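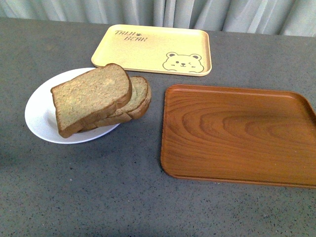
Puesto de preparación: plato con pan, bandeja amarilla y bandeja marrón con veta de madera.

Presupuestar una celda de manipulación: «El brazo es la línea fácil»

21 de mayo de 2026

Pandia cerró en diciembre el plan de compras de su línea de manipulación de alimentos. El documento tiene 17 partidas y el brazo robótico es una de ellas. Mārtiņš Kuusk, responsable de equipamiento, lo redactó después de rechazar dos versiones anteriores, ambas calculadas a partir del precio de catálogo del manipulador.

«Las primeras versiones eran listas de hardware con un margen encima. Ese método sirve para reponer una máquina conocida. Para una celda nueva deja fuera la integración, las pinzas de repuesto, el cableado, la calibración y las horas de operador», explica.

El plan vigente separa la inversión inicial del gasto recurrente y fija un horizonte de 16 meses. Según Kuusk, ese plazo coincide con el periodo en el que la empresa puede comprometer gasto sin volver a solicitar aprobación. La amortización contable se lleva aparte, con criterios que él no decide.

La tarea de referencia es sencilla de enunciar: trabajar con pan de molde en un plato, sobre una encimera, con bandejas cerca. Kuusk la eligió por el comportamiento del material. «El pan se deforma con poca fuerza y no tiene dos rebanadas iguales. Si una pinza lo aplasta, se ve en el acto. Para comparar ofertas me vale más que un cubo de plástico».

La vajilla y las bandejas figuran en el presupuesto como consumible. El importe es bajo, pero la partida obliga a documentar cada referencia. «Una bandeja brillante y una mate no devuelven la luz de la misma manera. Si alguien cambia el modelo sin avisar, hay que repetir medidas de percepción, y esas horas las paga el proyecto». La encimera y la cortina de fondo están en la misma hoja, con su fecha de alta.

La selección del brazo ocupó menos tiempo del previsto. Se pidieron ofertas a cinco proveedores y se descartaron las que no desglosaban la puesta en marcha. La adjudicataria fue Rovance. Kuusk no facilita el importe, aunque sí el reparto: la integración y el mantenimiento suman más del 50 % del total.

«Cuando enseño ese porcentaje, la reacción habitual es pedir que se recorte la integración. Se puede recortar. Luego aparece en otra cuenta, como horas de ingeniería no planificadas».

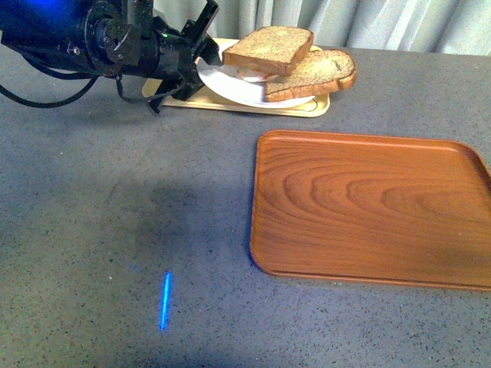 El brazo sobre la encimera, con la pinza a la izquierda del plato.

En la pinza hubo desacuerdo. El equipo técnico pedía un modelo con sensor de fuerza en los dedos; compras prefería uno estándar con dedos intercambiables. Se optó por el segundo y se reservó una cantidad para dedos de distinta geometría. Kuusk defiende la decisión con reservas: «Con material blando, el sensor ayuda. También duplica el plazo de reposición en la oferta que teníamos. Preferí comprar juegos de dedos y revisar el asunto cuando haya datos de desgaste».

El cableado tiene línea propia desde la segunda revisión. Los cables que acompañan al brazo trabajan a flexión y se tratan como pieza de desgaste, con recambio en almacén desde el primer día. La misma regla se aplica a la tornillería de los soportes y a los conectores.

El registro de los ensayos se gestiona con Irus, la herramienta interna que asocia cada ejecución con la configuración de la celda: versión de la pinza, referencia de la bandeja, iluminación, operador. El coste de almacenamiento se subestimó al principio. «Presupuestamos disco para los resultados y olvidamos el vídeo. Fue un error mío. La corrección salió de la partida de contingencia y la dejó casi vacía».

Sobre el alquiler, Kuusk es escéptico. Lo considera útil para validar un concepto, siempre que el contrato permita modificar el montaje. En las propuestas que recibió, taladrar una placa o cambiar el conector de la herramienta exigía autorización escrita del arrendador, de modo que la opción quedó fuera.

A quien prepare una primera solicitud le recomienda redactar antes la hoja de la tarea, con los objetos concretos y sus tolerancias, y enviarla a todos los proveedores en la misma versión. «Si cada uno cotiza una tarea distinta, la tabla comparativa no sirve».

La siguiente revisión del plan incluirá una segunda pinza y la renovación de la iluminación. El segundo brazo está pendiente de aprobación y, por ahora, figura con importe cero.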